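GOSTTHORPE NEIGHBOURS' NEWSLETTER

February issue

The milk round is back, and how to join it

Many of you have asked me at the bus stop and on the stairs about the milk, so I write it down properly for everyone. From this month a milk van comes again to Gostthorpe, after a long time when we had no delivery at all. The van belongs to Abdella Dairy in Gredton. It comes two mornings in the week and it is finished with our streets before 7 a.m.

I have lived in this village for 19 years, and when I arrived the milk round was one of the first things which I learned about it. In the country where I grew up we carried our milk home from the shop in a bag, and I was very surprised that a person could sleep and wake up and the milk was standing already at the door. My first landlady explained to me how to leave a note in the neck of the bottle. I wrote my notes with a dictionary, and I think some of them were too polite for a milk bottle. When the old dairy stopped, I kept one of its bottles on the window sill, and it is there still with dried lavender in it.

So you will understand that I am not completely neutral in this matter. I will try to give the facts all the same.

What you can order

The list is short for the moment. There is whole milk, semi-skimmed and skimmed, all in glass pints or in cartons. There is also butter, plain yoghurt in a big pot, and eggs from a farm on the Fovach road. Cream must be ordered before noon on the day before. Orange juice was promised on the first leaflet, but it has been taken off the second leaflet, and when I telephoned they told me "perhaps in spring".

Oat milk is not on the list. Several people in the new houses have asked for it and the dairy has written down their names. If you would like it too, please tell them yourself, as they count only the requests which come directly from a household.

Glass or carton?

This was the longest discussion at our meeting in the hall, and it went on also in the car park afterwards. Glass bottles go back to the dairy, they are washed and filled again. Cartons go in the recycling, but please remember that our council takes them only at the collection point behind the hall and not from the bins at home. Glass is heavier to lift for some of us, and it can break on a frosty step. Cartons are easy to close again and they stand well in the door of the fridge.

I take glass for the daily milk and one small carton for baking. It stays on the kitchen side while I look for the flour, and then I use it and put the rest away at once. Fresh milk should not stand outside the fridge longer than it must, and this is true in the winter also, when our kitchens are warmer than we believe.
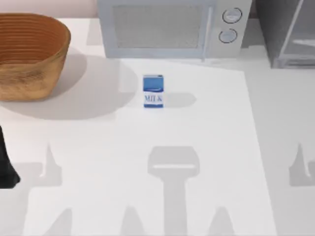 What it costs and how you pay

I will be open with you that it is dearer than the supermarket. A pint from the van costs more than a pint in Gredton, and for a big family the difference is felt by the end of the month. On the other side, some of us drive to Gredton only for milk and come home with a full boot of other things. I did this many times and I have the biscuits to prove it.

There is no charge for the delivery itself if you order at least 2 items each time. You can pay by bank card on the telephone, by the form on the dairy's website, or by cheque in an envelope left with the empties. Cash is not possible any more. The bill comes at the end of the month and not before, so those who like to pay every week should ask for this when they register.

If you go away, you must stop your order by 4 p.m. on the day before. Please do it. In the first week one household in Chapel Lane forgot, and the milk stood on the step until a neighbour took it in.

Who has joined so far

To begin the round, the dairy wanted 22 households, and we reached this number in January. The whole parish has 1,561 people according to the notice in the hall, so I am sure there is place for more. The van does at present the upper village, Chapel Lane, Mill Row and the new houses as far as the bridge. The farms on the other side of the river are not included. If enough of them write to the dairy, the van will cross the bridge as well, and I would be very glad for them.

Some practical points for the step

Put your empties out the evening before, rinsed with cold water and without the tops. Hot water is not necessary, and a cold bottle can crack from it.

The blue tits have not forgotten their old habits. If they come to your bottles, leave out a plastic cup or a clean yoghurt pot and the driver will put it over the top. An upturned flower pot does the same work.

When it freezes hard, the milk pushes up the foil and stands out like a little hat. It can be used after it has thawed slowly in the fridge. It may look a bit grainy, and I use it then for custard or for pancakes.

Please leave your gate on the latch and keep the outside light on if you have one. The path at Mill Row is quite dark, and the driver has asked especially for this.

If you have a dog which barks early, a box by the gate is better than the doorstep, for you and for the street. The dairy can lend you an insulated box with a lid. They ask a small deposit for it and you get it back when you return the box.

How to register

Forms are in the hall porch, next to the library shelf, and also at the counter of the post office. You can fill the form there and leave it in the tray. I empty the tray on the last day of each month and send everything together to Gredton, so a form which comes early in the month waits a little. Whoever is in a hurry should telephone the dairy directly, between 9 a.m. and noon. The number is printed on the form.

Please write your house name clearly and not only the number. We have in Gostthorpe two houses called Rose Cottage, and I have already drunk a cup of tea in the wrong one.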